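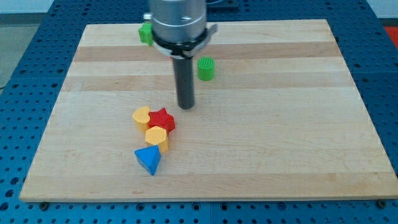
Striped maple cutting board as a play surface for shape blocks?
Posted by Verna Ambrose in Wood and Finishes

I have a striped maple board that never made it to the kitchen, and I'd like to use it as a flat surface for a set of small plastic blocks – stars, hearts, pentagons, triangles, plus a cube and a cylinder. It would sit on a blue workbench top full of round holes. The small blocks tip when an edge catches a hole, so I want something solid over it.

The board had one coat of mineral oil in May. Will the oil bother the plastic, and should I sand it first? Also, how do I stop it from sliding without screwing into it? I may want it back for bread.

Oldřich Vávra
Mineral oil won't hurt most hard plastic blocks. The problem is that a freshly oiled board leaves a film, and then everything you set on it gets greasy and picks up dust. Wipe it down with a dry cotton cloth, leave it overnight, and wipe it again in the morning. If a paper towel pressed on it for a minute comes up clean, you're fine.

I wouldn't sand unless the grain feels raised. If it does, go over it lightly by hand, along the stripes. Don't go finer than you need to. A very slick surface lets the little triangles skate around.

For sliding, use rubber shelf liner cut a bit smaller than the board. Mine has been under a board for nearly 12 months and hasn't marked the wood. Lift it now and then so air gets under there.

Radomír Dvořáček
just clamp it

Vusumuzi Xaba
Clamps work but they take up the edges, and you'll knock blocks into them. With a perforated top you can drop short dowels or bolts into the holes snug against all four sides. The board stays put and lifts straight out when you want it for bread. Measure your holes first, mine were 9 mm and the dowels I bought were too fat. Wash the board with soap before it goes back to food.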